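Chapitre 4
Les contenants et le rangement des petites pièces

Par Araújo
31 juillet 2022

Un atelier perd beaucoup de temps à chercher. Les vis, les rondelles et les raccords occupent peu de place, mais ils se mélangent vite dès qu'on les laisse sur un établi. Ce chapitre traite du choix des contenants : matière, forme, dimensions et étiquetage.

On distingue les contenants fermés, réservés au stockage long, et les bacs ouverts, posés près du poste de travail. Un bac de 300 mm de large convient à la plupart des étagères de 600 mm, qui en reçoivent deux côte à côte.

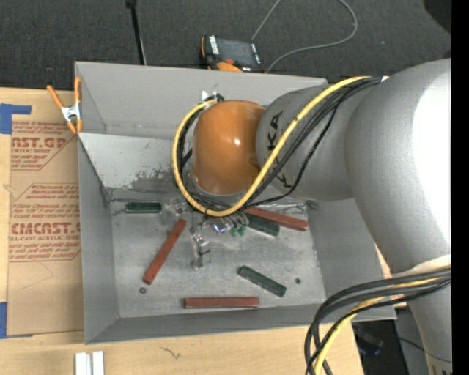 Fig. 4.1. Bac ouvert en tôle grise, en partie posé sur un plateau de bois clair.

La tôle supporte bien les chocs et les pièces lourdes. Elle est plus bruyante que le plastique et ses arêtes doivent être ébavurées. À l'atelier d'Otthorpe, étudié à la section 4.3, l'inventaire de juin portait sur 100 références réparties dans 18 bacs.

La section 4.1 présente les matières courantes. La section 4.2 explique comment calculer le volume utile d'un bac à partir de ses cotes intérieures.

© Éditions Dralley. Tous droits réservés. Contact | Haut de page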